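Kitchen and garage habits for people on the Nindau side

Redone in a hurry from the old sheet, which had gone gray from copying. Everyone between the mill road and Likness Marsh drains to the same place in the end, so most of these are about what goes down the sink, the driveway and the lawn. Take what you can use. Skip the rest.

Grease first

Bacon fat, fryer oil, the butter left in the pan, gravy. None of it down the drain. Not with hot water, not with soap either. It goes solid a little farther down the pipe and then it's either your plumber or the town's pump by the marsh.

Keep a can by the stove. Soup can is fine, coffee can is better. Line it with a scrap of foil if you want to reuse it. When it's full put it in the freezer overnight and toss the lump in the trash in the morning.

Fryer oil – let it cool, strain through a coffee filter, use it again a couple times. When it smells off, back in the bottle it came in, cap on tight, and bring it to the transfer station. Ask for the cooking oil barrel, it's behind the motor oil one and people mix them up. Please dont.

Wiping pans: newspaper works as well as paper towel. So does stale bread, and then the bread goes in the trash, not the compost, unless you like raccoons.

Scraping, soaking, rinsing

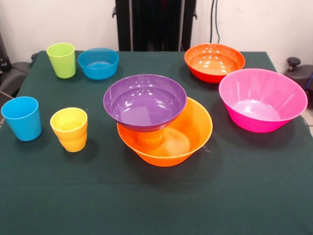

Scrape everything before it gets near water. Rubber spatula, two seconds a plate. Scraps in the compost pail, greasy bits in the trash. A sink strainer catches what you miss, and the cheap mesh kind beats the pretty ones. Then there's how you pile things up. A cup inside the big orange bowl with a purple bowl set down over it is a fine way to save room in a cupboard, but don't pile dirty dishes like that by the sink. The bottom of the top bowl picks up whatever is in the one under it and now you're washing both sides of everything. Plastic is the worst for it, oil hangs on to plastic. Lay them side by side, wash the glasses and clean-ish stuff first and the oily ones last, in the same water.

One basin for washing, one for rinsing. Faucet off in between. If the wash water is only a little soapy and has no grease in it, it can go on the shrubs (not on lettuce or anything you eat raw). Stela Sima has done her hydrangeas that way for years and they look better than mine.

If you have a dishwasher just use the dishwasher. Full load, skip the pre-rinse, skip heated dry and pop the door open.

Plastic that's gone tacky or smells like onions: baking soda paste, leave it 4 hours, rinse. Sun on the porch rail for an afternoon helps with tomato stains. Doesn't always work on the old stuff.

Soap

Use less. Whatever the cap says, half. Our water on this side is soft and it foams like crazy already.

Read the back of the dishwasher box for phosphate. Most have dropped it, some of the bulk tubs from the restaurant supply still have it. Phosphate feeds algae, and the low end of the marsh by the footbridge goes pea green in August as it is.

Antibacterial hand soap – plain bar does the job. Buy the bar.

All-purpose spray, the one I keep making: white vinegar and water, equal parts, old spray bottle, label on it. Not on marble. Not anywhere near bleach, ever, and that includes a rag that had bleach on it.

For the oven, baking soda paste overnight, wipe, then wipe again. Then once more.

Drains

Slow drain. Before you reach for the lye stuff:

Pull the stopper and clean it. Disgusting, usually the whole problem.
Plunger, with the overflow hole plugged with a wet rag.
Plastic zip strip from the hardware store.
Kettle of hot (not boiling if you have PVC) water.

Still slow, take the trap off. Bucket underneath first. I forgot the bucket once and then emptied the trap into the sink I had just taken the trap off of, so.

Septic people: no wipes. The box says flushable, the tank disagrees. Same with floss, cotton swabs, cat litter, coffee grounds by the cupful. Pump on schedule, write the date inside the cellar door where the next owner will see it too.

Old medicine doesn't get flushed. Pharmacy on the corner has a drop box by the blood pressure machine.

Garage and workshop
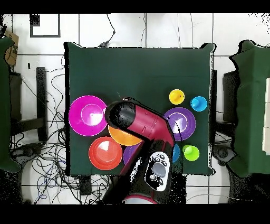
Latex paint, you can rinse the brush in the sink if you're on town sewer, but get the paint out of the brush first. Paint it out on cardboard until it's dry, comb it, then rinse in a bucket. Never at the storm drain. The storm drains on our streets don't go to the plant, they go straight to the creek and then Likness. Darius Pop stenciled a heron next to most of them last spring and people still dump mop buckets on the heron.

Oil paint and stain: thinner in a glass jar, brush in, swish, lid on. Let the jar sit 24 hours. The sludge drops, you pour the clear thinner off into a clean jar and use it again. I have thinner out there that's older than the car. Sludge goes to hazardous waste day. That's in November this year, I'll put the time on the library board when the county tells us.

Oily rags – hang them flat outside till they're stiff. Never in a ball in a bin. They heat up on their own and that's a fire.

Drips under the car: cat litter, the cheap clay kind, grind it in with your shoe, leave it, sweep up, bag it. Don't hose it. A piece of cardboard under the engine shows you where the leak is, too.

Sawdust is okay in compost if its plain lumber. Pressure treated goes in the trash, all of it, even the little cutoffs. Don't burn it.

Wash the car on the grass. Or go to the car wash, they have to treat their water.

Rain and yard

Rain barrel. I finally got one, a used Blöndal off a neighbor, and the spigot sat too low to fit a watering can under. Put it up on block before you fill it, level block, on tamped gravel. A full one is not going anywhere once it's full. Screen on top for mosquitoes. Overflow hose pointed at a bed, not the foundation. Drain it before hard frost and leave the spigot open.

A roof gives you more than you'd think. Hafþór Kjærgaard worked his out at around 700 gallons from one wet week, most of which went out the overflow, and he now has a row of barrels like a brewery.

Fertilizer: get a soil test before you spread any. The bag wants you to use the bag. If you must, fall is better than spring here and never with rain coming. Sweep granules off the walk back on to the grass.

Leave a strip unmowed along the ditch if you have one. Knee high is good. Joe-pye, sedges, blue flag, whatever comes up that isn't loosestrife or reed. Pull loosestrife before it seeds, black bag, trash. Shona Bright will come look at a plant if you aren't sure, leave a note in the seed cabinet at the library with your street on it.

Leaves. Mulch them with the mower, pile them under the shrubs, don't blow them in the gutter. A storm drain packed with leaves is how the bottom of the hill flooded in 2000 and I still hear about it.

Dog poop in the trash. Bag it. The rain doesn't "take care of it", the rain takes it to the creek.

Salt: scoop of sand first, salt only on the steps. Shovel early so you need less. Sweep up what's left on a dry day and put it back in the pail. I use the same coffee can of it half the winter.

Small ones that didn't fit anywhere

Toilet running? Food coloring in the tank, wait, look in the bowl. Flapper is a few bucks.

Fish tank water on the garden, never the creek. Same goes for the fish and the snails and the plants. We already have somebodys goldfish in the lower pond and they are huge.

Bait worms and bait fish home with you or in the trash.

Old towels make better rags than the rags they sell. Cut them small.

Microfiber and fleece shed, so cold wash, full load, and clean the lint filter into the trash and not the laundry sink.

Pool or kiddie pool: let the chlorine go off with the cover off a week or so, then empty it slow onto lawn, away from the ditch.

Emilian Bratu wants me to add that a wet snow shovel won't stick if you rub a candle on it. Nothing to do with water quality but he's right, it works.

Corrections in the seed cabinet too, please print so I can read them.

Related items
What the heron stencils mean
Loosestrife or not? A quick look
Building a Dradora-style gravel bed for your downspout
Transfer station: what goes in which barrel
Likness Marsh footbridge, spring repairs
Soil test kits at the library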